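Storing vitamin D3 softgels through summer
November, 8:40 pm
by tarn_ledger

Ornov D3, 1000 IU softgels, 90 count. The kitchen cabinet gets warm in the afternoon and the last third of each bottle ends up stuck together in a lump. I want to know if the clumped ones have lost strength or if it's only the gelatin. 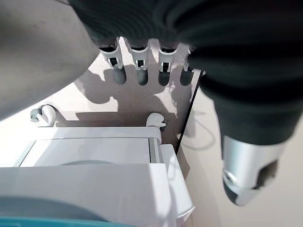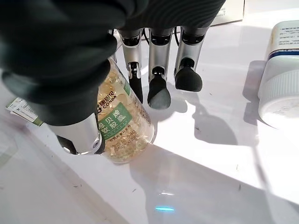 Does refrigeration extend the life of softgels?
It makes little difference to an unexpired bottle, and repeated condensation on the shells can make sticking worse. A closed cabinet at room temperature is the usual storage.

I've read the Clandberg storage sheet and it only says "cool, dry place."

---
mossgate
Clumping is a shell problem. Gelatin picks up moisture, softens and bonds to its neighbor. The oil fill inside is mostly unaffected unless the shell leaks. If they separate without tearing I take them.

---
quillback8
Disagree in part. Heat that softens gelatin also speeds up oxidation of the carrier oil. Smell one. If it's rancid, toss the bottle. I keep mine in the fridge and have had no sticking in 2 years.

---
mossgate
Your fridge works if the bottle comes up to room temperature before you open it. Most people open it cold, and the humid air condenses inside.

---
quillback8
I open it cold every morning. The desiccant handles it.

---
tarn_ledger
Mine came without a desiccant. The Nyamweya brand I used before had a small canister in each bottle and I never saw clumping, same cabinet.

---
dunlin_post
Then change that first. Add a food-grade packet and move the bottle away from the stove wall. Or switch to dry tablets. Prolitz sells the same strength as a tablet and it has held up fine for me in a humid house.

---
quillback8
Tablets chip, and I'd still rather have the oil.

---
tarn_ledger
Smelled one, no odor. Moved the bottle to the hall closet and ordered packets. Will check again in 8 weeks.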